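Water hardness and the kitchen tap, part 2

The first part covered the test strips and why I stopped trusting them. The drop titration kit arrived in January and the numbers have been steadier since. The house sits on the Dromstead supply, which comes out of limestone, and the kit reads the same to within one drop on repeat samples as long as I rinse the vial with the sample water first. Rinsing with anything else throws it off.

The problem I set out to fix was flow at the kitchen faucet. It had dropped enough that filling the large pot was tedious. Pressure at the hose bib outside was 58 psi static, so the supply was not at fault. The bathroom taps were normal. That leaves the shutoff valves, the supply lines, the cartridge and the aerator, in rising order of likelihood.

I took the aerator off first. The screen had a crust of scale on the inlet side and some grit that was darker and did not dissolve. Scale goes away in white vinegar. I left the parts in a cup overnight, undiluted, with the rubber washer removed and set aside. Warm vinegar is faster but the smell is worse. By morning the screen was clear except for the grit, which brushed off under the tap.

Flow improved, but only on the cold side. Hot was still weak.
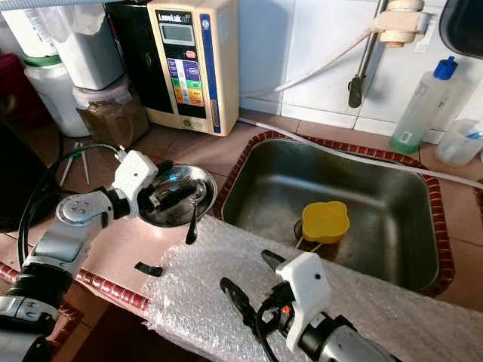

A difference between hot and cold at the same spout points upstream of the aerator, because both sides share it. Scale forms faster in heated water. Calcium carbonate is less soluble as temperature goes up, so the heater, the hot line and the hot port of the cartridge collect it first. I shut both stops, opened the handle to relieve pressure, and pulled the cartridge. The faucet is an Illex single-handle, and the retaining nut needs a deep socket or a lot of patience. The hot port was partly closed by a ring of hard white deposit. The cold port had a film and nothing else.

The cartridge got the same vinegar treatment, 7 hours this time. I don't recommend leaving it longer. The seals are rubber and I have no data on what a full weekend of acid does to them. Silicone grease on the O-rings before reassembly, plumber's grade, a thin coat. Petroleum jelly is the wrong thing here and will swell some seals.

Reynaldo Samonte wrote in after part 1 to ask about magnetic descalers, the kind that clamp on the pipe. I have not tested one. The Abdella softener I priced is an ordinary ion exchange unit with a brine tank, and it needs a drain within reach, which the utility closet lacks. Running a drain line would mean opening a wall — more work than cleaning a cartridge now and then.

For the moment the plan is maintenance. Aerator every 2 months, cartridge once a year, and a flush of the heater tank on the same schedule as the cartridge. I want flow readings before and after each cleaning, using a marked bucket and a stopwatch. A Tilik inline meter would be neater, but the bucket is adequate.

The heater flush is next. The drain valve on the tank is plastic and has not been opened in years, so I have bought a brass replacement and a cap before touching it.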